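Simulated Kitchens Deserve the Same Scrutiny as Real Ones

Danuta Lis, Korberg — Jul 10, 2026

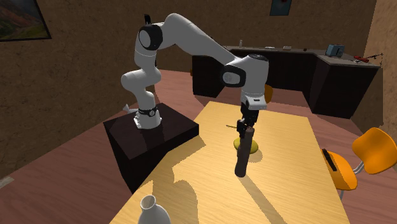
A rendered kitchen with the arm's gripper beside an upright cylinder that partly hides a rounded object.

Public bodies now receive planning software with a single score attached. The score comes from simulation, and it is usually the average of several hundred trials. It is my view that such a number should not be accepted alone.

The Stetolen planner was presented to our office with results from 300 rendered trials. The report gave the share of completed grasps and said little about clutter. A tall, slightly tilted object standing in front of a low one is a hard case for any perception module, and shadows on the tabletop can make it harder. An average hides how often such cases were tried and what the planner did when its estimate of the hidden shape was poor.

My colleague Thijs Stevens holds that fuller reporting would burden small developers such as Ginder. I respect the concern. The trial logs already exist, however, and sorting them by degree of overlap is modest work. Four groups would be enough for most purposes.

Developers should also release the random seeds and the version of the physics engine. Without them a reviewer cannot repeat a failed grasp, and a dispute over contact settings has no means of being settled.

Simulation remains the proper place to begin. Korberg should ask for the failures along with the score, and should write that request into its October guidance.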